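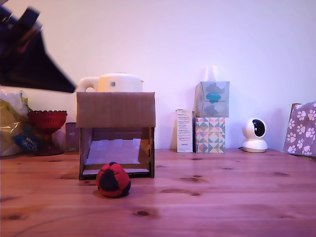

The gripper on cell 2 gets its pads changed on Friday mornings, before anyone runs a task. Helju Paulauskas does it standing up, with a hex key and a tray that used to hold watercolors. She has looked after the arms at Romby for three years and has a way of going through the job that she doesn't vary.

Power goes off at the wall first, then the pendant is hung on its hook with the stop pressed in. The two pads slide out sideways once their screws are loose. She turns them over under the lamp and runs a thumbnail across the rubber. If the nail catches in a groove, the pad goes in the bin. If it doesn't, the pad goes back in until the following week, with its position swapped left for right so both sides wear the same.

"The wear is always at the tip," she said. "It picks up small things from a table all day. The tip does all the work and the rest of the pad looks new."

Romby rents two rooms on the upper floor of the Krūmiņa building and uses them to teach arms to handle household things. The work on cell 2 this spring has been with a small stuffed ball, red and dark, and a cardboard box with an open front that stands on a pine table. Around it are the kinds of things that pile up at the back of any table – a kettle, tissue boxes, a red glass bowl, a plastic bag. They stay against the wall. Paulauskas wants them there because a cell set up with a bare table taught her very little about the gripper.

A soft ball is harder on the setup than a wooden block. The fingers have to close far enough to hold it and stop before they mash it flat, and the fabric leaves lint on the pads. Lint matters more than she expected when she started. A pad with a week of lint on it lets go late. The ball hangs on one finger for a moment and then drops wherever the arm has moved to.

So the pads are wiped at noon every day with a damp cloth, then a dry one. Alcohol was tried in April and stopped after two weeks when the rubber began to go chalky.

After the pads comes the zero. The fingers are closed on nothing at low force and the controller is told that this is shut. Then they are closed on a steel gauge 16 millimeters thick, and the number on the screen should agree. On the morning of my visit it was off by a hair. Paulauskas opened the fingers, blew into the slide, closed them again and got the number she wanted. She wrote both readings in the log anyway.

The log is a paper book. Liis Kļaviņa, who writes the task software and sits in the other room, would like it to be a spreadsheet. The two of them have argued the point for most of a year. For now Kļaviņa photographs the pages on Friday afternoons and types in what she needs.

What she needs is mostly the grip count. The pads came from a supplier called Allard, which gave no figure for how long they would last on cloth. Kļaviņa worked one out from the book. At 400 grips a new pad has lost its shine, and she sees the first slips in her data not long after. Paulauskas now checks the pads at that point even if it falls in the middle of the week.

Bolts are next. There are four at the wrist, and they are tightened in a cross pattern with a small torque wrench. A line of yellow paint runs over each bolt head onto the flange, so a bolt that has turned shows a broken line. One did in April. The arm had been touching down a little to the left of where it was sent, and Kļaviņa had spent two days looking for the error in her own code.

"I apologized to the code," she said.

The cable gets bent by hand along its length while the arm is parked at full reach. Paulauskas feels for stiff spots near the elbow clip. An earlier cable, from Odiston, failed there inside the jacket with nothing to see from outside. It worked with the arm folded and cut out with the arm stretched, and it took most of a day to find. She keeps a spare coiled on the shelf now.

The last step is a run of slow moves with nothing in the fingers: out over the table, down to a hand's width above the boards, across to the box and back. She stands with her palm on the stop and listens. A good wrist joint makes an even hum. A dry one ticks at the same spot on every pass.

Then the speed goes up to 100 percent and she does it again. The whole routine is over before the coffee in the other room is cold, if the pads are good. When they aren't, there is a drawer of new ones under the table, and the zero has to be done over from the start.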